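3.2 Planning the purchase before buying anything

I'll admit we came to the budget question backwards. In November we had a quote from Stiditz for one arm with a gripper, a second quote from Plovholm that left the table out, and no good idea which small parts we wanted the thing to handle. So before signing either one I built the bench in simulation and filled it with the sort of stuff our assembly people reach for all day (Figure 2).

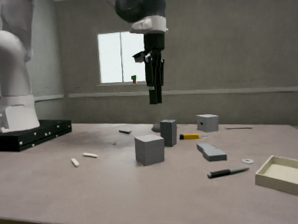 Figure 2. Simulated bench used for planning, with arm, closed or nearly closed gripper, blocks, hand tools, small parts and tray.

The blocks are the easy part of the budget. A plain cube is cheap to make and any two-finger gripper in our price range should be able to hold one. It's the flat stuff that worries me – a washer lying on a tabletop gives the fingers very little to grab, and a pen or a utility knife wants to be picked up from a particular side. If we need thinner fingertips for those, that's a separate line on the quote, and Stiditz wants 12 weeks to deliver them. We put 30 percent of the money aside for fingers, mounts and spares, and 70 percent went to the arm itself.

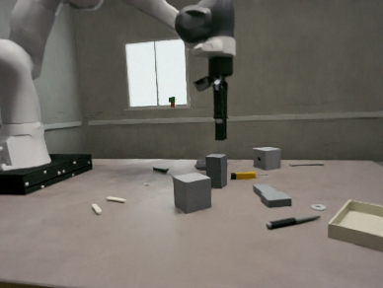 Table size was the other thing I kept going back and forth on. Shehu, our parts supplier, sells a deeper top for a bit more, and I like having bare space in front for a second tray later on. The Prametti planning sheet we used has no row for furniture at all, so I added one by hand (I'd suggest you do the same). Our version of the sheet was frozen on 2023-01-18, and the prices in Section 4 all come from that copy.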